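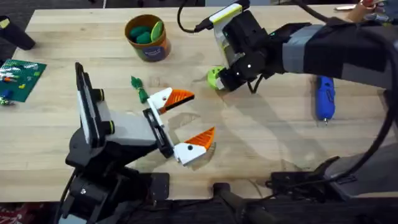
What does the Lirnitz kit give you for the money?
Two arms, clamps for a table edge, a gripper for each arm, and a software download that we could not get to install from the printed instructions. The trial recordings in this folder are ours and did not come with the kit.

README: Lirnitz two-arm kit, bench trials
Maintained by Benedito Aguiar, Zekville

Contents
trials/ has 232 recorded attempts at pick and place with small toys.
notes/ has the bench log, typed up as written, swearing removed.
vendor/ has the Lirnitz brochure and our email with their support desk.

What the brochure says
"Ready in an afternoon." Ours took four days, most of it spent on calibration. It also says the arms handle "any household object." We asked for the list of objects tested and are still waiting.

How we scored
A trial passes if the object ends up inside the target area and stays there until the recording stops. Dropped and picked up again is a fail. Lirnitz support thinks this is too strict. We kept it.

Known problems
Timestamps drift between the two arms in the June files. Don't use those for anything that depends on timing.
Trial 1 was overwritten.

Not covered
Long runs, heavy loads, other kits. Eichhorn sells a similar one that we haven't tried, so please don't quote this as a comparison.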